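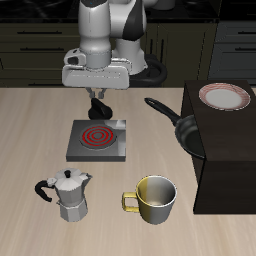 15 August 2022

Stove task, sim kitchen. Planner: Nolthorpe, main branch plus my timing patch. Runs on Backlund.

Big day for the knob skill! The overnight batch finished while I was still making coffee: 1,073 episodes, 51 failures. Before the patch I couldn't get through a morning without the planner wedging itself, so I am very happy with this, and I sat down right away to read the failures one by one while I still had the energy.

First thing I learned is that most of them have nothing to do with grasping. The planner was asking "is the burner on?" before the world model had been refreshed, getting a stale answer, and scheduling the knob skill a second time. The second turn then undid the first. So we had episodes logged as "knob skill failed" where the skill had done its job perfectly, twice in a row. I love a bug like this, it makes the whole log readable in one go.

Fix: the burner predicate now carries the step index it was computed at, and the planner refuses any predicate older than the last completed skill. If it is older it requests a refresh and waits. The wait is capped at 6 control steps, after which the episode is marked STALE instead of FAILED, so we can tell the two apart in the summary.

Second group: approach height. The fingers come down over the knob from behind the stove, and the collision checker was padding the stove body with the same margin it uses for the cabinet. With the fat margin there is hardly any free space left on the stove side, so the sampler kept picking odd wrist angles to get in. I split the margin into two values, one for things we intend to touch and one for everything else. The paths look so much calmer now – straight down, small pause, close.

The frying pan handle still counts as "everything else" and should stay that way. It reaches up toward the stove area and I'd like the planner to keep its distance.

Şengül Gökçe stopped by after lunch and we looked at the perception side together. Her question was whether the encoder gets anything useful from the close view when the arm is in certain poses, or whether it is mostly learning to ignore it. Good question. We dumped the inputs and stepped through them.
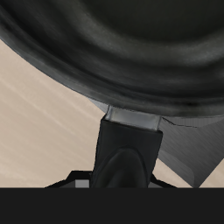

Close view. Dark curved rim over the top half, pale collar under it, black housing running down to the bar.

With an input like this one there is very little for the knob detector to work with: gray and black over most of it, a patch of beige on the left. The detector still returns a box with a confidence, of course, and the planner was trusting it. Şengül suggested a visibility gate. If the fraction of pixels belonging to the target falls under a threshold, the close view is dropped for that step and the pose estimate comes from the wide view alone. In sim we get the segmentation for free, so the gate took me twenty lines and most of those are logging.

Tried it by hand on 2 of the bad episodes. Both pose estimates stopped jumping. Too small a test to say more, but wow, the plots are nice to look at.

Config notes, so I can find them again:
margin_touch and margin_avoid replace collision_margin. Old configs still load and print a warning.
gate_close_view is off by default. Turn it on per run.
STALE is a new outcome. The Hillico dashboard doesn't know about it yet and shows it as blank.

One thing I don't understand: replaying a saved episode with the same seed gives the same path but a slightly different gripper closing time. Could be my patch, could be the replay tool reading the clock. Şengül thinks the clock. I put a print in both places and will look at the output tomorrow.

Moka pot skill is next in line. The handle grasp works alone but I haven't chained it after the knob. For the chained version the planner needs the burner as a placement target and as a thing to avoid touching with the fingers, and the new margins only allow one label per object. Maybe the label belongs on the skill and the object together. Sketched it on the whiteboard, please don't erase.

Postley want to see the chained task in October. Started the gated batch on Backlund before leaving, same seeds as last night.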